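Another day, another convoy outside the Tavares hotel. Investigators looking into the missing money at Zelteo Pictures spent Thursday there, and by 6 p.m. every entertainment channel had decided it was a breakthrough. I'd like to know what broke. 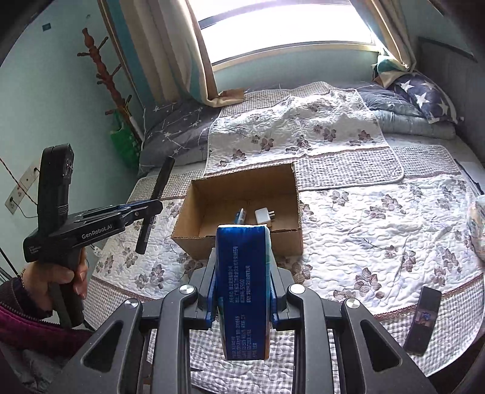 A search is a routine step in a fraud case. Officers go in, they list what they find, they leave, and most of it never matters to anyone. On television, though, everything carried through a door is a clue. Take a tall blue box with several lines of small white print on it. Zoom in, add a drumbeat, and viewers will believe the print says something about the money.

The gossip site Zista ran 348 updates on the case in September. I read far more of them than I should have, and 4 contained a fact I couldn't have gotten from the court filing. 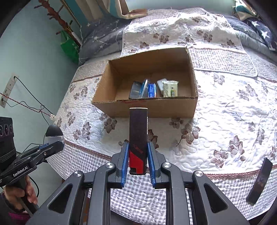

The rest came from "sources close to the probe," who have now promised arrests for three weekends in a row. Maybe they exist. If they do, they seem to be guessing like the rest of us.

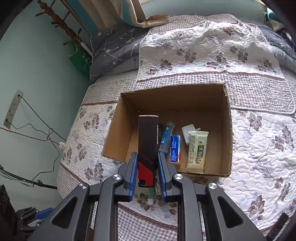 Carla Whitcombe
Entertainment columnist

Meanwhile, 395 crew members say they are still waiting for their final checks from the Diltano shoot. The filing lists 2,768 separate payments that auditors want explained. That's dull work, done at a desk, and no channel is going to park a van outside it. I suspect the answer is in there anyway, and I doubt the hotel will add much.

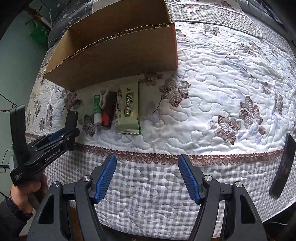

Leaf-print quilted bedspread with a gray-and-white checked skirt.

Wake me when somebody reads the ledgers on air.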